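Two-Arm Cloth Folding in Simulation: A Club Walkthrough for People Who Don't Trust the Demo

Posted in Tutorials, Hudau Robotics Club

Every fall our new members watch a video of a robot folding laundry and ask when we're going to do that. You can start this month, in simulation, and I'll show you how our club sets it up. I'm also going to spend a fair part of this page telling you which results to disbelieve.

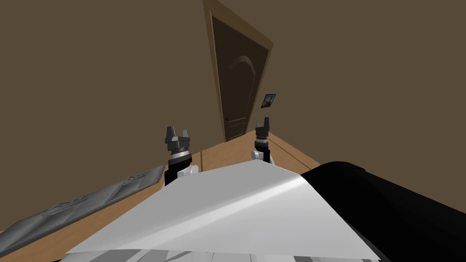 The task we give beginners is one fold. Two arms, one sheet, one table. You bring the near edge over to the far edge and let go. If that sounds too small, try it first and write to me after.

What you need

A computer with a decent graphics card. The club machine is old and manages fine at low render quality. Laptops without a graphics card will run the physics, slowly, and you will hate the viewer.

The Uta scene files, which are in the club's shared folder. Uta is our own name for the table setup: a room, a wooden table, the two-armed robot, the sheet and some clutter.

Two hand controllers, or a keyboard if you're patient. I learned on the keyboard and don't recommend it.

Duro, our logging script. It saves joint positions, gripper states and the robot's camera view for each attempt.

You do not need a neural network yet. Leave the training folder alone until step 6. Half the trouble people bring to the help channel comes from training on recordings they never looked at.

Step 1. Load the scene and do nothing

Start the scene with the controllers unplugged. Let it run for a few minutes and watch the sheet. A cloth simulation that has been badly set up will creep, shiver or sink into the table with no help from you. If yours moves on its own, fix that first. Raise the number of solver steps, then try a slightly larger contact margin.

The contact margin is a cheat, by the way. It holds the cloth a hair above the surface so the two don't tangle. Everyone does it, and few of the videos mention it. Write your value down in your notes so that whoever reads them knows how much air your cloth is floating on.

Step 2. Check the view before you check anything else

We work from the robot's own viewpoint, and the default one can come up tilted. In the view at the top of this page the table edges run on a slant and the door behind leans with them. You can drive the arms like that. I've done it for whole evenings. But pick a camera angle, save it, and keep it for every attempt in your set. A policy trained on one tilt and tested on another will fail, and you'll waste a week blaming the cloth.

Look at what the camera can't see, too. With the sheet draped up in front of the arms, the lower arm segments go out of sight behind it. The person driving doesn't mind much, having a fair idea where the arms are. The model you train later has no such idea unless you feed it the joint positions along with the pictures. Feed it the joint positions.

Step 3. Park the arms the same way every time

Our start pose is both grippers pointing up with the fingers open, one on each side of the center of the table. It looks a bit like surrender. The pose is stored as "home" in the scene file, and one button press takes you there.

Use the button. Don't steer the arms home by hand and call it close enough. Your starting positions will drift through the evening as you get tired, and the last attempts will look different from the first ones for reasons that have nothing to do with folding.

Some people say varied starts make a stronger policy. Maybe so. If you want variety, put it in on purpose with the randomizer and log the seed. Drift isn't the same thing.

Step 4. Drive one fold

Go slowly. The sequence that works for most of us:

Turn both grippers down and bring them to the near corners of the sheet.

Lower until the fingertips touch the table, then back off slightly. Driving into the table makes the physics engine push back hard, and the cloth may take off across the room.

Close both grippers. Wait a full second.

Lift straight up a little way. Check that both corners came along.

Carry the edge over in a low arc, with both hands at the same speed. If one hand gets ahead, you'll make a diagonal crease and have to reset.

Lower, open, lift away, press home.

Expect to be bad at it. My first usable fold was attempt 19, and that was after another member had told me everything I just told you.

A word on grasping. In our scene the gripper can be set to "assist," which glues the cloth to the fingers as soon as they close near it. In the other setting, cloth is held by friction alone. Assist makes you feel like a genius. Practice with it if you like, then turn it off before you record. If you keep it on, say so in the first line of your write-up, in plain words. Last year one of our teams reported a wonderful grasp rate and left the assist setting out, and I spent an entire meeting being the unpleasant person who asked.

Step 5. Record, then throw things away

Start Duro before you press home and stop it after the arms return. For a first set, aim for 76 clean attempts. That number comes from what two people can get through in two evenings without growing sloppy, so don't read any science into it.

Then watch them all. Yes, all, at double speed if you must. Delete any attempt where:

the cloth passed through the table, even a corner, even for a moment

a gripper closed on nothing and the fold came out anyway

the physics jumped

you paused in the middle to answer somebody

The second kind is the one people want to keep. The end result looks good, so why not? Your model will learn that closing on nothing is a fine way to begin.

Step 6. Train something small

Open the training folder and use the small imitation model with its default settings. Run it for 400 epochs, then stop. I know the loss is still going down. The loss will happily keep going down while the arms get no better at anything, and it's a poor guide to whether a sheet gets folded.

Save a checkpoint every so often and test several of them. The last one is often not the best one.

Step 7. Test it as if you wanted it to fail

Decide what counts as a fold before you run a single test. Ours is: moved edge within a finger's width of the far edge, no corner tucked under, both grippers clear. Write it at the top of the results sheet. If you decide afterward, you'll be kind to yourself. I certainly was.

Run your tests in one go and report every one. Our most recent club policy folded the sheet in 61 percent of tests on the scene it was trained on. We then shifted the sheet a little and changed the clutter beside it, and the rate dropped so far that I asked for a rerun, thinking the script was broken. The script was fine.

So do the same with yours:

Move the sheet a short distance and test again.

Swap or remove the objects on the table and test again.

Change the color of the wall. A model that cares about the wall has learned the wrong thing, and ours did care.

Put all the rates in the same table, in the same size type.

What you may claim

If you got this far, you can say that a simulated robot folds a simulated sheet some share of the time under conditions you have listed. I think that's a respectable semester project. You can't say it folds laundry. Real cloth stretches, clings to itself and comes out of the basket in a lump, and our simulated sheet does very little of that.

A few members want to move to real arms in spring — the Tesfamariam project, for those who've seen the sign-up page. I'm in favor, with low expectations. Anyone joining should bring a finished results sheet from step 7, including the bad rows.

Common problems

Cloth explodes when gripped: fingers are pushing into the table. Raise your grasp height.

One arm lags behind the other: check the controller batteries before you open any code.

Sheet slides off during the carry: you're too fast, or friction was changed. Compare your scene file with the original.

Viewer crawls while Duro is running: lower the saved image size. Do this before your first recording, and leave it there for the set.

Policy works every single time: look for the assist setting.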